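Wie ein Roboter weiß, was er als Nächstes tun soll

Ein Roboterarm ist erst einmal nur eine Maschine mit Motoren. Er kann sich drehen, beugen und strecken, aber von allein fällt ihm nichts ein. Damit er etwas Nützliches tut, braucht er ein Programm, also Software. In diesem Text geht es darum, was in so einem Programm passiert. Als Beispiel nehmen wir eine Aufgabe, die du wahrscheinlich jeden Tag machst: eine Scheibe Brot vom Teller nehmen und auf ein Brett legen.

Für dich ist das leicht. Du denkst nicht darüber nach, wie weit du den Ellbogen beugst oder wie fest du drückst. Der Roboter muss das alles ausrechnen. Seine Software hat dafür mehrere Teile, und jeder Teil hat eine eigene Aufgabe.

Teil eins: Sehen

Der Roboter bekommt Bilder von einer Kamera. Ein Kamerabild besteht aus sehr vielen kleinen Punkten, und jeder Punkt ist für den Computer nur eine Zahl oder eine kleine Gruppe von Zahlen. Irgendwo darin stecken der Teller und das Brot, aber im Bild steht nicht dran, was was ist.

Das Programm, das die Dinge herausfindet, nennt man Wahrnehmung. Es hat vorher viele Bilder von Brot bekommen: helles Brot, dunkles Brot, runde und eckige Scheiben. Menschen haben bei diesen Bildern eingezeichnet, wo das Brot liegt. Aus solchen Beispielen lernt das Programm, worauf es achten muss. Sunita Solanki hat für das Projekt Haltier in einer Woche 200 Bilder von Brotscheiben beschriftet. Sie sagt, danach wollte sie erst einmal Reis essen.

Schwierig wird es, wenn Dinge sich verdecken. Liegt eine Scheibe auf einer anderen, sieht die Kamera von der unteren nur ein Stück. Ein Mensch weiß trotzdem, dass da zwei ganze Scheiben sind. Das Programm muss erst lernen, dass ein schmaler Streifen Kruste zu einer zweiten Scheibe gehören kann.

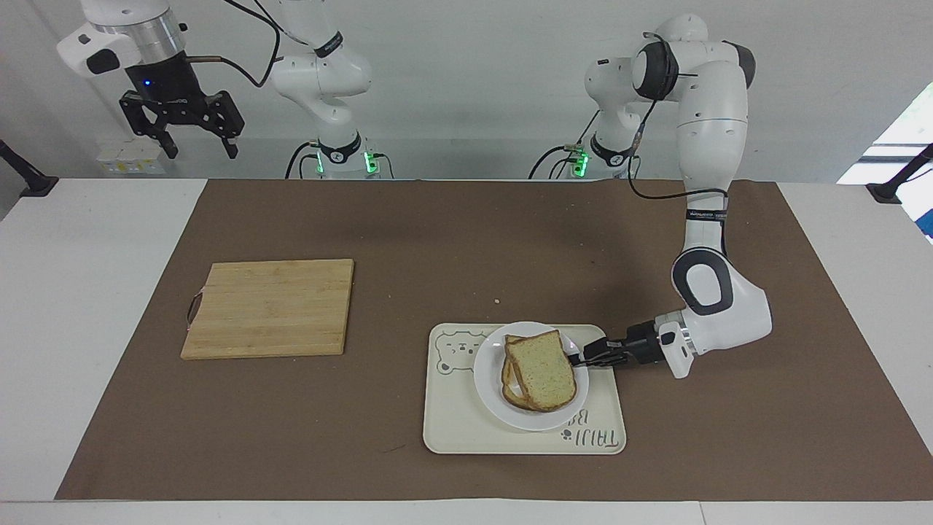 Auch Licht macht Probleme. Scheint die Sonne durchs Fenster, sind manche Stellen im Kamerabild fast weiß. Ein glänzender Teller kann dann an einer Stelle so hell sein, dass sein Rand kaum noch zu erkennen ist. Gute Wahrnehmung muss morgens, mittags und abends funktionieren.

Teil zwei: Wissen, wo etwas ist

Wenn das Programm das Brot gefunden hat, weiß es nur, an welcher Stelle im Bild es ist. Der Arm braucht aber die Stelle auf dem Tisch. Die gibt man mit drei Zahlen an: wie weit nach links oder rechts, wie weit nach vorn oder hinten und wie hoch. Solche Zahlen heißen Koordinaten. Vielleicht kennst du das von Schiffe versenken, da sind es nur zwei Angaben, zum Beispiel B und 4.

Damit Kamera und Arm sich einig sind, wird vor der Arbeit gemessen. Der Arm fährt an verschiedene Stellen, und das Programm vergleicht, wo der Arm laut Kamera ist und wo er laut seinen Gelenken ist. Das heißt Kalibrieren. Wenn später jemand gegen die Kamera stößt, stimmt die Messung nicht mehr. Dann greift der Roboter daneben, obwohl er das Brot richtig erkannt hat, und man muss noch einmal kalibrieren.

Teil drei: Planen

Jetzt kommt der Plan. Er besteht aus kleinen Schritten. Für unser Brot könnten sie so aussehen:

Greifer öffnen.
Neben das Brot fahren.
Bis zum Tellerrand absenken.
Langsam an die Scheibe heranfahren.
Greifer schließen.
Anheben.
Über das Brett fahren.
Absenken und Greifer öffnen.

Zwischen den Schritten muss das Programm einen Weg suchen. Der Arm darf nicht durch den Teller hindurch, nicht in den Tisch hinein und nicht gegen einen zweiten Arm. Der Computer probiert deshalb viele Wege aus, bevor sich überhaupt etwas bewegt. Das geht, weil er ein Modell vom Arbeitsplatz gespeichert hat, so ähnlich wie eine Landschaft in einem Computerspiel. Stößt der Arm im Modell irgendwo an, wird der Weg weggeworfen und ein anderer versucht.

Bei zwei Armen ist das Planen schwerer. Panagiotis Ionescu schreibt die Planungssoftware bei der Firma Premby. In seinen ersten Versionen durfte immer nur ein Arm arbeiten, der andere musste oben warten. Das war langsam, aber es gab keine Zusammenstöße. Erst im Februar kam eine Version dazu, bei der beide Arme gleichzeitig fahren.

Teil vier: Steuern

Ein Plan allein bewegt nichts. Die Steuerung sagt jedem Motor, wie schnell er sich drehen soll. Dabei schaut sie immer wieder nach, ob das Gelenk wirklich dort ist, wo es sein soll. Ist es ein bisschen zu weit links, wird nach rechts verbessert. Das Nachschauen und Verbessern heißt Regelung.

Du kennst das vom Fahrradfahren. Du stellst den Lenker ja nicht einmal ein und fährst dann geradeaus bis zur Schule. Du lenkst die ganze Zeit ein kleines bisschen nach, meistens ohne es zu merken.

Zur Steuerung gehört auch, wie fest der Greifer zudrückt. Eine Holzkugel darf man fest packen. Brot wird platt, wenn man zu stark drückt, und fällt herunter, wenn man zu schwach drückt. In vielen Programmen kann man deshalb für jeden Gegenstand eine eigene Kraft einstellen.

Und wenn es schiefgeht?

Das passiert oft. Graça Brandão testet in Dornden neue Programme und schreibt bei jedem Versuch auf, was los war. Bei einem Test mit 40 Versuchen hat der Arm 10 Mal kein Brot erwischt. Aus ihrer Liste konnte man ablesen, dass fast immer derselbe Fehler dahintersteckte: Die Finger waren zu hoch und sind über die Scheibe gerutscht. Geändert wurde dann eine einzige Zahl im Programm.

Solche Aufzeichnungen heißen Log. Das Wort kommt aus der Seefahrt, vom Logbuch, in das auf Schiffen alles Wichtige eingetragen wird. Wer Software für Roboter schreibt, verbringt viel Zeit mit dem Lesen von Logs.

Probier es selbst aus

Du brauchst eine zweite Person, einen Teller, ein Brett und eine Scheibe Brot. Eine Person ist der Roboter und macht die Augen zu. Die andere ist das Programm und darf nur kurze Befehle geben, zum Beispiel „Hand 3 Zentimeter nach links“ oder „Finger zu“. Der Roboter tut genau das, was gesagt wird, und sonst nichts. Schreibt auf, welche Befehle ihr gebraucht habt. Dann legt ihr das Brot an eine andere Stelle und spielt dieselbe Liste noch einmal ab.

Wörter zum Nachschlagen

Greifer: das Teil am Ende des Arms, mit dem er Dinge festhält
Kalibrieren: Kamera und Arm aufeinander abstimmen
Koordinaten: Zahlen, die einen Ort angeben
Log: Aufzeichnung von allem, was das Programm getan hat
Regelung: ständiges Nachmessen und Verbessern

Text: Tainá Rezende
Stand: 30.07.2021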